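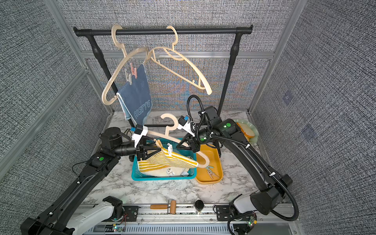
1/ Hand towels are the worst thing in any laundry pile and I am prepared to defend this over a long thread. Shirts have shoulders, so a hanger knows what to do with them. Pants have a crease or at least a memory of one. A hand towel is a rectangle with no opinions, and if you drape it over the bar of a hanger it stays until you turn your back. Hence the clothespins. The blue one that says HELLO is on its hanger with a pink pin and a white pin, and the hanger still leans left like it's trying to hear a conversation next door.

2/ Background for the new people: I gave up the dryer in September. It was a Georgiev, it was older than my couch, and it had started making a sound like a drawer of spoons. The repair quote was 90 dollars just to come look at it. I said I'd think about it and then bought clothespins.

3/ I bought too many clothespins. Flunavden sells them in a bag of 70, and I bought 2 bags, for a household whose laundry is mostly towels and one good sweater. I find them in coat pockets. I found one in the freezer.

4/ The lean, by the way, is a weight problem. Hang anything off one end of a hanger and that end goes down, as we all learned in school and then forgot the minute there was wet laundry in our hands. I have tried sliding the towel toward the middle. It helps a bit. The middle of a hanger is also where there's the least room for two pins, so you end up with both of them shoulder to shoulder and the corners drooping.

5/ Pin order matters more than I'd like. Things I have tried, in the order I gave up on them:

Method one. Hang the hanger on the rail first, then fight the towel up to it. Every push on the pin sends the hanger sliding away down the rail. You follow it. It slides again. You and the hanger are now doing a slow tour of the apartment.

Method two. Leave the towel in the basket, bring the hanger down to it, put the pin on there, and lift the two together. The striped towel on the right side of the rail has one white pin near the corner and looks perfectly content, so one pin is evidently a legal number of pins. 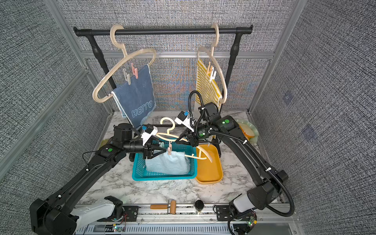 Method three. Lay everything flat on the table, towel and hanger, and pin it like you're assembling a kite. Very tidy. Takes up the entire table. Then you pick it up and it folds in half.

6/ I've settled on method two. It isn't dignified, and you do end up bent over a basket holding a hanger by both ends, but the towel goes up once and stays up.

7/ Somebody asked about the basket. Turquoise plastic mesh. Mesh is good because damp towels at the bottom of a solid tub turn into soup. Mesh is bad because clothespins like to poke into the holes and you have to unscrew them like a lightbulb. Keep the pins in something separate with a flat bottom. A shallow tray next to the basket is about as fancy as it needs to get. I use an orange one. If you tip it over, that's your afternoon.
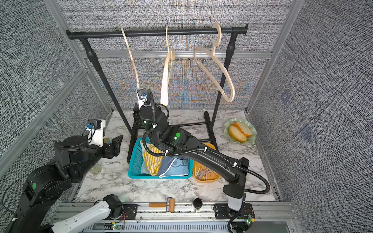
Three hangers up, towels still in the basket, wooden pins in their tray, two slices of bread off to the right.

8/ On hangers. Thick flat ones beat wire ones for this by a mile, though a pin has to open wider to get over them, and the cheap ones won't. I went through the bag testing. The wooden pins have the better bite. The plastic ones are prettier and come in pink. I mix them, on the theory that each will be embarrassed into trying harder by the other.

9/ And put the hangers on the rail before you start on the towels, even if you're going to take them down again one at a time. Otherwise they live on a chair, in a heap, with their hooks linked, and you spend the first ten minutes of laundry solving a puzzle from a cracker box.

10/ The man at the Bruvwood hardware counter in Ristport told me a good rack will take up to 3,000 hangings before the rail sags. I asked who hung things 3,000 times to find out. He went to get a price on something in the back.

11/ Anyway, the striped towel is next. Stripes are the hardest, as you can see instantly when you've pinned one crooked. With a plain towel you can tell people it's the light. 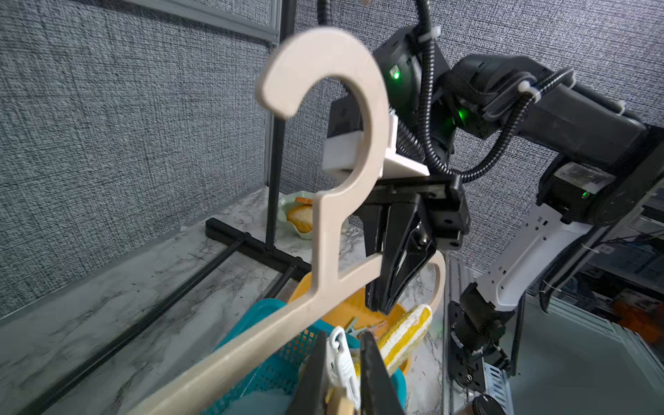 Reply from ristport_laundry: Stop pinning at the very corner. Fold the top edge over the bar of the hanger an inch or so and pin through both layers. Been doing it for years with kitchen towels and none of them lean. Also one pin is never enough, I don't care how content it looks.

12/ Tried the fold. It leans less. It does also dry with a stripe of damp right along the fold, so tomorrow I get to turn it around and do the whole thing over from the other side.

13/ Socks will be a separate thread. I need to find them first.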